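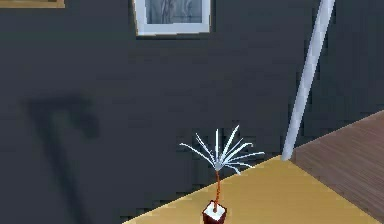 4.2 Comparing two grippers in the simulator

1. Load the tabletop world and pick the Vedance gripper.
2. Set the potted plant as the target. Its thin stem makes a harder test than a block.
3. Run 600 grasps, then swap in the Hevis and repeat with the same seed.

Note: The Hevis sheet promises a "universal" grip. We'd wait for your log.

Caution: Simulated leaves don't tear. Check any winner on a real plant before you order. Send odd results to Ruby-Lee Rutherford.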